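Home Interviews Teaching Archive Contact

Teaching the hands: a long afternoon with Nesma Metwally

By Dalia Mahrous
Nov 11, 2023

I had promised Nesma Metwally I would take up an hour of her day, and I am afraid I took up most of the afternoon. She leads the demonstration group at Lindelero, which means that she and her colleagues sit at a console and suture by remote control, over and over, so that a learning program can study how it is done. She had pulled up some of the recordings before I got my coat off, and we talked with them open beside us.

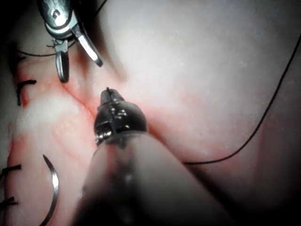
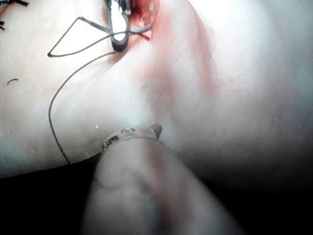
Suturing as the instruments see it, from close in.
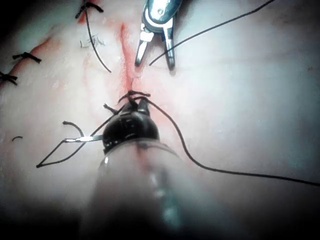

"People expect me to talk about the computer," she said, pouring tea for us both, "and I always end up talking about thread. The needle is stiff, you know where it is. The thread has its own ideas. You pull one end and the other end goes someplace you weren't looking, and then you have to decide whether to chase it or leave it alone. I can make that decision without noticing I've made it. But the program only gets what my hands did, so my hands had better be clear about it."

Being clear is a bigger job than it sounds. When Nesma first came to the group she was, by her own account, a terrible demonstrator, even though she had been sewing up practice pads for years and was quick at it. The quickness was the trouble. She would start turning the needle while she was still moving toward the spot, and she would let go with one instrument a hair before the other had a proper hold, trusting herself to catch it. Her colleagues spent 3 weeks getting her to slow down — she laughed a good deal telling me this — and she still hears about it at lunch.

"Now I grasp, and I wait, and I look, and then I let go," she said. "It feels silly. It feels like talking to somebody's grandmother on a bad phone line! But when we trained on the slow ones, the handoffs got so much better that I stopped complaining."

I asked about the controls, which I had been allowed to try. Each hand goes into a sort of padded grip, and the instruments follow along at a smaller scale, so that a big comfortable sweep of the wrist becomes a very small motion at the tip. The ratio can be changed. Nesma likes hers set at 5 to 1 for ordinary stitching and 10 to 1 when she is picking up a needle that has landed at a bad angle. I lasted perhaps a minute on either setting before I had wound the thread around the wrong jaw, and she was very kind about it.

The older system, which everybody there calls Skurkeo after the room it was built in, worked differently. You took hold of the arm itself and moved it through the task by hand, and the arm remembered. I wondered why they had given that up, as it sounds so much simpler.

"Oh, I loved it," Nesma said. "For reaching, for getting from one place to another, I'd still do it that way. You feel the weight of the thing and you learn what it doesn't like. But try tying a knot with your whole fist around a machine. You need two instruments going at once, and your own hand is in the way of everything, and the cameras end up full of sleeve. We kept at it until July and then we moved the knots over to the console. My shoulders were grateful."

There was one part of our conversation I keep going back to, and it was about mistakes. I had supposed the group threw out any recording where something went wrong. They used to, it seems. A fumbled grasp or a loop that slid off meant starting again, and only the tidy ones were kept. Then the program would do beautifully right up to the moment when something slipped, and after that it had no idea what to do with itself, having never once seen a person recover.

"So now I'm allowed to be clumsy," she said. "Some mornings it's my assignment. I'll set the needle down badly on purpose and then go and fix it, 4 different ways if I can think of 4. The fixing is what we want. The hard part is being clumsy like a real person, because when you plan it, it comes out theatrical, and you can tell when you watch it back."

She does watch it all back, with a notebook, and marks where each step begins: reaching, grasping, driving the needle, pulling through, tying. She and a colleague mark the same recordings separately and then compare, and they argue most over the pulling through. Does it begin when the needle comes free of the material, or when the thread starts to move? They have gone back and forth on this since spring, and there is a page in her notebook with both answers written on it and both crossed out.

I asked whether it bothered her to be copied so closely, down to her little pauses. She thought about that for a while and turned her cup around on the saucer.

"There's a thing I do before I close the second throw of a knot," she said. "I dip the left hand a tiny bit. I don't know where I got it. It has nothing to do with the knot. And last month I was watching the arms run by themselves and there it was, the left one dipped. I felt so embarrassed, like hearing your own voice on somebody's answering machine. I've been trying to stop doing it ever since, and I can't."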